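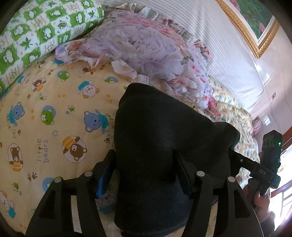 What does the Pellalum hire kit include?

Two hand-held grippers, a charging dock, a case and 85 spare finger pads. Software is licensed separately, per site.

Serkgate has added the kit to its hire list as of September 28, 2020. It is intended for teams recording two-handed handling of cloth, such as folding, spreading and lifting garments from a bed. Each finger runs on a pivoted linkage and ends in an angled flat pad, so thin fabric can be pinched against a mattress without bunching.

Juniper Halvorsen ran the review at our Benska workshop over six days. The pair logged 226 usable recordings. Pad wear was slight on cotton and heavier on fleece. Battery life fell short of the data sheet on both units, and the left-hand trigger needed its spring reset once. Strömberg, the service agent, rates the linkage for 3,000 cycles between inspections; we did not reach that figure and cannot comment on it.

Dark fabrics gave the weakest tracking. A firmware update is due in December. Hire bookings go through the Serkgate equipment desk.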